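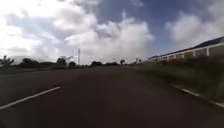

An open stretch of road with a dashed lane marking at left and a solid edge line at right.

Galus Lane is a driver-assistance retrofit kit made by Politis, a company based in Brodville. It is sold to operators of delivery vans and light trucks, and adds lane keeping and speed holding to vehicles built without them. The kit does not drive the vehicle on its own, and the driver must stay ready to steer at all times.

Design

The kit has three main parts: a forward camera, a control box, and a steering motor that clamps to the column. The control box fits under the passenger seat and draws power from the vehicle's battery. A small dash display shows whether the system is off, waiting, or active. Total weight is 14 pounds with cables.

Lane position is worked out from painted markings. The software looks for dashed lines between lanes and solid lines at the edge of the pavement, and it can hold a course from either kind. Short gaps in an edge line are bridged by carrying the last known line forward. Where no marking is found for 2 seconds, the display flashes and steering is handed back to the driver. Grass verges are used only as a backup cue, and this setting is off by default.

Installation and service

Politis does not sell the kit for home fitting. Installation is done at approved shops and takes most of a working day, followed by a calibration drive on a marked road. The camera must be calibrated again after a windshield is replaced. A yearly service plan covers software updates and one inspection of the steering clamp.

Use

The first large customer was a parcel carrier in Sodevton, which ordered 200 kits in October. By the following summer, 743 kits were in service, most of them on rural routes.

Reception

Trade reviewers have praised the steady steering on straight roads. Common complaints are the noise of the motor at low speed and weak performance under low sun.

Related articles
Lane keeping
Driver-assistance retrofit
Politis
Sodevton parcel routes

Last updated 3rd June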